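Home | Doors | Windows | Ironmongery | Paint & Oils | Sale | Trade Account | Contact

Search products, guides and reviews Search Did you mean: secondary glazing?

Letstead Draught Strip for Timber Windows, Groove-In Type

Reviewed for the shop by Stavros Petridis

I've been selling draught strip for long enough to have stopped believing what it says on the packet. The packet of this one says it will "transform your home". It won't. It's a length of bendy seal on a plastic carrier, and if you put it in the right place it stops a certain amount of air coming through a certain gap. Whether that is worth your money depends on the gap, so please read the rest before you put six rolls in the basket.

What you get

A 36 metre coil, supplied in white or brown, with a spare offcut that the maker calls a "test length". The seal is a soft flap on a stiff spine. The spine pushes into a narrow groove that you cut in the frame or the sash. No grooves, no strip. We still get returns from people who thought it was sticky-backed, so I'll say it again: there is no glue on this product at all. If you rent, or you don't own a router, buy the brush strip or the foam and accept that you'll be replacing the foam.

Does it work?

On old casements, yes, fairly well. On sliding sashes it works on the sides and the meeting rail, less so at the top, where most of them leak through the pulley holes anyway and no strip on sale will help you. On a window that has dropped on its hinges it does nothing useful. You'd be sealing one end of a wedge. Get the hinges seen to first.

The maker claims a fall in heating costs. I asked Letstead how they arrived at it and was sent a leaflet with the same claim on it in larger type. I've left it off this page. What I can say is that Glykeria Xenos in our trade counter fitted it to her back bedroom in February and the curtain no longer moves. She hasn't noticed any difference in the bill. She has noticed that she can't hear next door's gate quite so much, and she seems more pleased about that.

How long does it last?

The leaflet says "a lifetime", without telling us whose. I have seen the older version come out of a kitchen window still soft, and I've seen the same stuff gone hard as a bootlace on a south-facing bay. Paint is what kills it. One careless coat of gloss and the flap is stuck, then split. Take it out before you decorate. It pulls out by hand, though it won't want to go back in quite as sweetly the second time.

Do I need the Letstead tool?

They sell a grooving bit and a little roller as a kit. The bit is decent and you'll need something like it. The roller is a wheel on a stick. A wooden spoon handle does the same job, and I'd sooner you kept the money. We stock the kit because people ask for it.

Which windows is it meant for?

Softwood and hardwood frames with enough meat in them to take a groove. Modern thin sections can split, and anything that has been patched with filler will crumble under the router. The Wurnlow range of ready-made timber casements comes with a groove already cut, and the strip fits it, but check yours first: the early ones had a wider groove and the strip falls straight out. Don't ask me why they changed it and kept the same name on the label – I did ask, and I'm none the wiser.

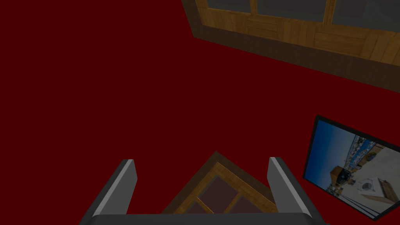
Wood-framed window panel, computer illustration.

Measuring up

Measure each side of the opening part, add them together, then add a bit for the corners. An ordinary casement of 600 mm by 900 mm takes three metres, so one coil does more windows than most people own. That's a complaint of mine. There used to be a short roll for people with one bad window, and it was dropped. We'll cut to length at the counter in Politis Yard if you ring first, but not by post.

Corners should be mitred with sharp scissors. Leave no gap, and don't bend the strip round in one piece whatever the leaflet shows. It kinks, the kink holds the window open, and you end up with more draught than you started with.

A word about sealing everything

Some air has to get in. If you have a gas fire, a stove or a boiler that draws from the room, don't touch the vents, and ask a qualified fitter before you tighten up the windows around it. Bathrooms and kitchens that already mist up will probably mist up more. I would leave a trickle vent open and live with it.

Details

Coil length: 36 m
Colours: white, brown (the brown is nearer to ginger)
Groove width: 3 mm
Gap it will close: 2 to 5 mm
Goes with: Idix grooving bits, Letstead kit
Returns: unopened coils only

Verdict

A fair product with a silly packet. Worth buying if your frames are sound and you can cut a straight groove.

Reader comments (4)

Toshiko Hirano
Fitted this to four casements. Agree about the roller, mine is in a drawer. The brown is definitely ginger.

Achilleas Politis
You're too hard on the foam. Mine has been up for three winters and it's fine. Looks horrible, but it's fine.

Zoi Vlachopoulos
Is the short roll really gone for good? I only have the landing window to do and I'm not buying 36 metres for it.

Stavros Petridis
Zoi – gone as far as I know. Ring the counter with your measurements and Glykeria will cut you a piece.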